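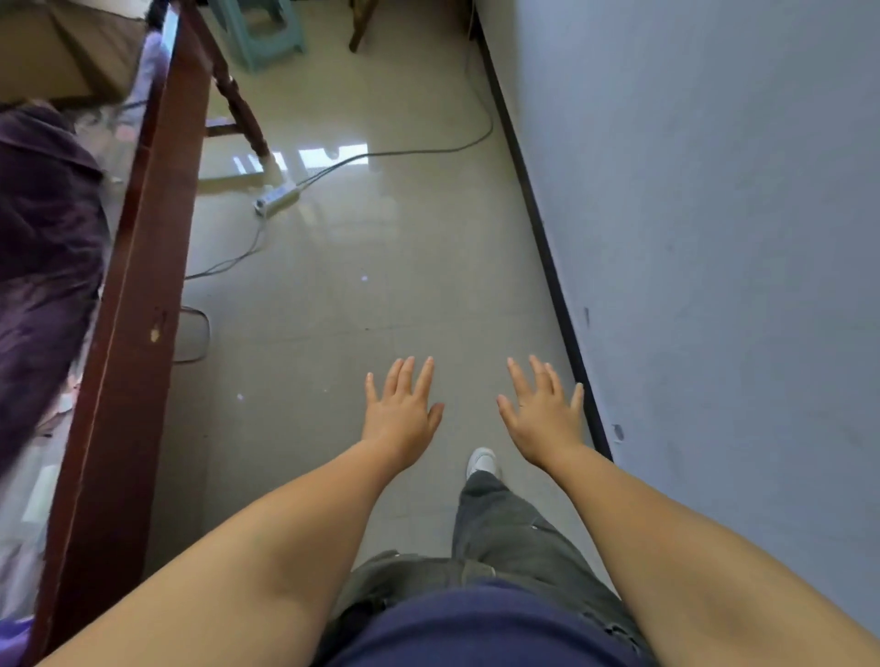 Stockroom and Returns Area: Monthly Check

Skavano Used Books, Unit 7
Checked by: Sawsan Yammine
Date: 5 February 2023
Titles on the shelves at last stock count: 2,434

1. Aisles clear to full width
Partly. Two crates of returns were left in the romance aisle. Moved to the sorting bench during the check.

2. Racking upright and fixed to the wall
Yes. Top bracket on bay C was tight. Bay D has a bent foot on the left side. Still takes the load but should be on the next order to Jostar.

3. Heavy stock below waist height
No. Cookery hardbacks are on the top shelf again. Gion Hämmerli to swap them with the paperback fiction.

4. Step stool
Rubber feet worn on one side. Taken out of use, label attached. Use the other stool until a new one comes.

5. Fire exit and route
Clear. Door opens fully. The sign above it is lit.

6. Extinguishers
Both in place, pins in, gauges in the green. Next service due in September.

7. Damp
Small patch behind the children's annuals, same place as last time and no bigger. Some 800 paperbacks stand along that wall. Keep them a hand's width off it. Landlord has been told again.

8. Mould or insects in incoming stock
One box from a house clearance had spotted pages. Sealed and put outside for disposal. None of it had been graded or listed.

9. Packing bench
Blade guard on the tape gun is loose. Spare knife was lying open in the drawer. Please close knives after use, this was on the last sheet too.

10. Electrical leads
Label printer lead runs across the walkway. Needs a cover strip or a move to the other socket. Regula Kälin to decide.

11. First aid box
Plasters low. Eye wash in date.

Comments
Items 3 and 10 to be done before the next delivery. Item 2 can wait for the order, but put nothing more on bay D until the foot is replaced.

Copy to: Regula Kälin, Troels Eyvindsson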